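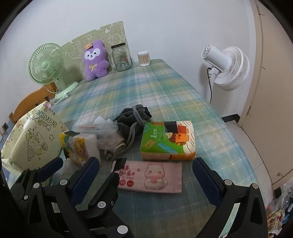

How much should a small shop set aside for its first hand-held gripper setup?

Price one complete working kit first, then add the stuff that wears out, then add storage and people's time. The gripper itself is usually the line folks get right. Everything after it is where the budget goes sideways.

How to build the budget, step by step

Wrote this up Oct 8, 2025 after our Hederside order. Quick version, no theory.

Step 1. Write down the job before you open a catalog
One line per task. Picking up soft packs, moving jars, sorting small household stuff on a table, whatever it is. Size of the biggest thing, size of the smallest. A plush toy and a flat packet of wipes ask very different things of a finger pad. If you can't fill in the line, don't price it yet.

Step 2. Pick a number of kits
We went with 2 for the first round. Wanted 5. Glad we waited, the second batch got a different mount and the first two needed an adapter plate to match. Order small, use it for a month, order again.

Step 3. List every part of a kit
- gripper, with pads fitted
- camera and mount
- memory cards, plus a spare for each
- batteries and charger
- cable, the right length (measure it, don't guess)
- carry case

Get the quote line by line. Stendadia sent us one lump price the first time and it took three emails to find out the charger wasnt in it.

Step 4. Spares
Pads first. Textured pads get dirty and go smooth, and smooth pads slip on glossy wrappers. Ask for the pad price by itself, and the lead time. Then pivot hardware, then cables. We keep 9 pads on the shelf and reorder when the bag looks thin.

Step 5. Table objects
People forget this line every time. You need things to pick up! Tissues, jars, pouches, cotton swabs, toys. Mix of soft, stiff, clear, shiny. Cheap each, adds up. We gave it 100 dollars a month and a plastic bin. Supermarket runs are fine, keep the receipts.

Step 6. Storage and upload
Video fills drives fast. Do one short test session, look at the file size, multiply by your planned sessions. Then double it for the backup copy. Don't skip the backup copy to save money.

Step 7. Time
Setup, calibration, labeling, cleaning up. Put hours next to each one and a rate next to the hours. For us this came out bigger than the hardware, by a lot.

Step 8. Compare quotes
Same list to every vendor, same wording. We used Stendadia and Hoshino. Check these:
- shipping in or out of the price
- warranty length, and if it covers pads (mostly no)
- who pays return freight
- software license, one time or yearly

That last one got us. Hoshino's hardware was cheaper up front but the yearly fee ate the diference by March.

Step 9. Sign-off sheet
One page. Total, monthly running cost, what happens if the kit is late. Ours goes in the Islow project folder with the quotes stapled behind it.

If money is tight, cut the number of kits. Leave the spares line alone.

Spreadsheet template coming when I get the formulas cleaned up.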